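Jonotlow Building Services
Breakroom and Kitchenette Electrical Safety Checklist
Site: Restach Office Center, second floor
Date of inspection: 5 December 2023
Previous inspection: October

Ratings: P = pass, F = fail, C = pass with comment, NA = not applicable.

Section A. Receptacles and circuits

A1. Receptacles serving the countertop are GFCI protected -- P
A2. GFCI trips on test button and resets -- C
Comment: Left receptacle trips and resets normally. Right receptacle needed a second press. Replace at next service visit.
A3. Cover plates present, no cracks -- F
Comment: Plate behind the coffee maker is cracked at the lower screw. Same finding as October. Work order 611 is still open.
A4. Breakers labeled at panel -- C
Comment: Label reads "kitchen" for both circuits. Relabel by receptacle location.

Section B. Cords and plugs

B1. No extension cords in permanent use -- F
Comment: One extension cord feeds the water cooler. Move the cooler to the wall receptacle by the door.
B2. Cord jackets free of cuts, tape and scorching -- P
B3. Cords kept clear of the sink and of hot surfaces -- C
Comment: Microwave cord runs across the back of the sink deck. Tie back with the clip supplied.

Section C. Heating appliances

Countertop appliances that heat by an exposed element are checked with the plug out and the body at room temperature. Clearances are taken from the manual for the model. Where the manual is missing, the tenant is asked to get a copy before the next visit, and the item is rated C until then. 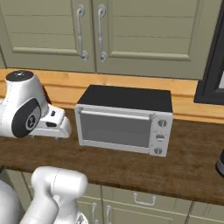

Crumb trays are pulled all the way out and looked at from both sides. Grease on the underside counts as a fail even when the top is clean, and the appliance stays unplugged until the tray has been washed and refitted.

C1. Crumb tray clean, seated fully -- F
Comment: Grease on underside. Unplugged and tagged.
C2. Door closes fully and stays closed -- P
C3. Timer returns to zero and cuts power -- P
C4. Nothing stored on top of the appliance -- C
Comment: Paper plates removed during the inspection. Tenant told.
C5. Manual on file -- NA for the kettle, C for all others

Section D. Fire protection

D1. Extinguisher mounted, gauge in green -- P
D2. Path to extinguisher clear -- F
Comment: Blocked by boxed Zelell paper towels. Boxes to go to the supply closet.
D3. Smoke detector responds to test -- P

Follow-up

Items A3 and D2 are to be closed first. Tenant (Shi) has 90 days for the remaining items. B1 carries a reinspection fee of $400 if the cord is still in use at the next visit.

Copy to tenant, copy to building file.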